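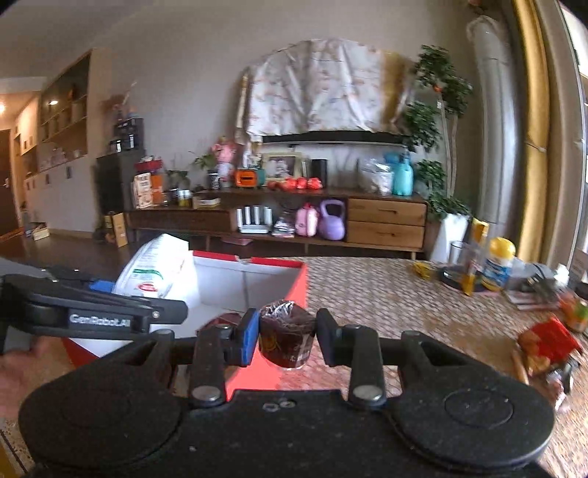

Wrapped cupcake in the grip, red-and-white box open behind it.

Toivo Turunen wrote:
> Has anyone here seen a machine clear a snack table yet? Movance says 300 pick-ups in a row, but all I can find is blocks on a bare bench.

Toivo,

I haven't, and I don't count blocks. The Griveck arm we tried at Tetbridge in January did fine with boxes and jars. Soft packs were the trouble. We gave it 20 tries at picking up small wrapped cakes and it managed 4 without squashing one.

A real table is harder than the cakes alone. Look at what has to be sorted: a candy wrapper, a pouch with its cap off, snack bags, a drinking glass, papers with a pen by them. Somebody has to know which of those is trash. A person with grippers in hand can decide that – I don't think the software can yet. 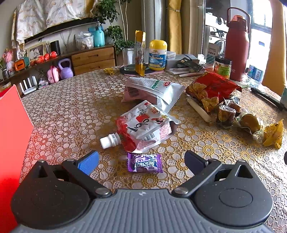
What I'd ask Movance

How many of the 300 were soft packs, and who set the table? Penry may have their test notes. I'll check and post again.

Iolo Voyle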